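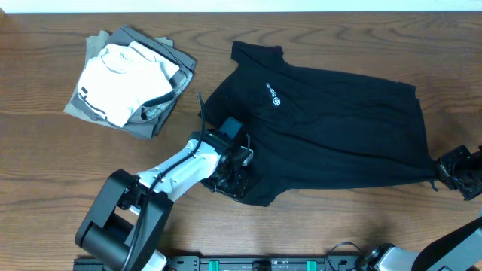 28/02/2022

I have been told, by more than one article and at least one podcast, that folding laundry can be meditative. I would like to meet the people who wrote those articles and hand them my T-shirts.

The background is that I gave up on hanging things in November. The closet rail in this apartment is held up by two brackets and optimism, and one of the brackets left. So now everything that isn't a coat gets folded and goes in the dresser, a secondhand Sturneo with four drawers, of which the bottom one opens only if you lift it and mean it. I got it from a couple in Lurton who were suspiciously cheerful about helping me carry it to the car.

Folding happens on the table. I tried the bed first, like a normal person, but the bed is soft and everything you fold on it slumps the moment you turn around. It also invites you to lie down. The table is hard and flat and discourages napping, and I can stand up straight at it, which at my age I've started to notice.

My system, if it deserves the word, goes like this. Shirt face down, spread out sideways. Smooth it with the flat of both hands like you're calming a horse. One side in to the middle, sleeve back on itself. Other side the same. Hem up to the collar, then once more, flip it, put it on the pile. Black shirts are the hardest because you can't see where the creases are until you've made a wrong one. White shirts show you every mistake and then keep showing you.

I should admit that the pile starts well and declines. The first few at the bottom have what you could call corners. By the time I reach the top I'm doing something closer to wrapping fish. A whole stack of gray and navy, perfectly respectable, and then a white shirt lying across it like it fainted there. I used to redo those. I have stopped redoing those.

About the gray and navy. Sorting it all out on the table every week has made it hard to ignore that I own the same shirt over and over. I don't remember deciding this. At some point in my thirties I must have walked into a store and said "one overcast afternoon, please, in large." My sister-in-law gave me an orange one from Väisänen two birthdays ago and it's a very good shirt, thick cotton, nice collar, and it has been to the bottom drawer and stayed there. See above about the bottom drawer.

I did look into those plastic folding boards. Bolulside makes one that hinges in the middle and promises a finished shirt in 2 seconds, or 2000 shirts before the hinge goes, I forget which claim was on the front of the box. I stood in the aisle holding it for a while. Then I thought about where I would keep a folding board, and the answer was the closet, and I put it back.

So, by hand, then, at the table, with the radio on. It takes me most of a program about gardening, a thing I also don't do. The socks I leave for last and then for Tuesday.

Next up is the rail. I have bought a new bracket. It's still in the bag.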